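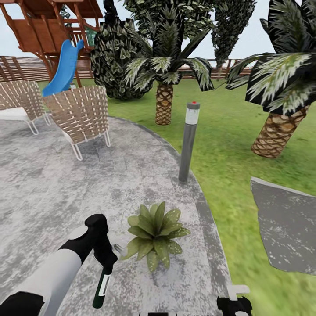 The garden world, with the arm reaching down over the patio by the succulent.

Gripper trials in the simulated garden: your questions

Last updated 01/05/2025

I get the same handful of emails every time I post about the gripper trials, so I've gathered my replies in one place. If yours is missing, write to me and I'll add it when I next have a quiet evening.

What are you comparing?

Two grippers and two controllers, all inside a simulated back garden. The grippers are the Bradum, which has stiff fingers, and the Damach, which gives a bit when it meets something hard. The controllers are Talavera, which Driss Erraji has been writing on and off since February, and the plain one that came with our simulator. I swap one thing at a time and run the same jobs again. It's slow, but I've been caught out before by changing two things at once and then having no idea which one helped!

Why a garden and not a nice tidy bench?

Because I'd done the bench to death. A garden gives you paving, grass, furniture, plants and a curved kerb, all of it at different heights, and the arm has to come down close to the ground without clouting anything. Shakuntala Tiwari built ours (she calls it Sindwood, after a street she lived on) and she keeps adding plants to it when I'm not looking.

How many tries have you done?

At the last tally, 738 across both grippers. Of those, 302 were with the Damach, so yes, it's lopsided, and yes, I'm catching up. The target is 4000 before I draw any proper graphs. Please don't ask me for graphs before then — I'll only give in and regret it.

Which shapes are hardest to pick up?
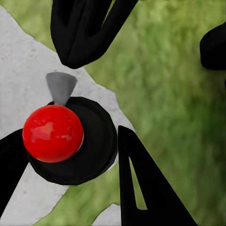 Balls, by a mile. A box lets you be a bit sloppy, because a flat side will swing round to meet the finger, but a ball touches you at one tiny spot and rolls off if you're wrong. It gets worse when other things are close by. Take the red ball sitting over the rim of that black disc, with the little grey cone right up behind it: a finger coming in from the cone side has hardly any gap to work with, and the disc's raised rim is one more thing to catch on. I score a try like that as a miss if the cone gets knocked, even when the ball comes up. Tarek Mahrous thinks that's harsh. We've agreed to log both scores and carry on grumbling.

Which camera view do you use?

Mostly one that looks down past the fingers, as it shows the gap between fingertip and object. The trouble is that the fingers get in the way of the very thing you want to see. For steering the arm over to the right patch of patio I'd much sooner have a wider view. I tried running both side by side and kept watching the wrong one.

Does the contact behave like real contact?

Some of it. Sliding looks believable to me, squeezing less so. With the default settings the Bradum would sometimes press into a ball and fling it across the lawn, which was very funny the first time. Brahim Helmy talked me into smaller time steps — I now use 32 to each controller update — and the flinging has mostly stopped. Runs take a good deal longer, mind.

So which gripper is winning?

I'm leaning towards the Damach for round things and the Bradum for anything with edges. Talavera is smoother than the plain controller on the way down, but it dithers just before closing. Driss knows. He has a fix half written.

Can I have your files?

The job list and the scoring sheet, happily. The garden itself is Shakuntala's, so ask her first. If you run the jobs with a different gripper, send me your misses as well as your hits, and tell me which controller settings you used.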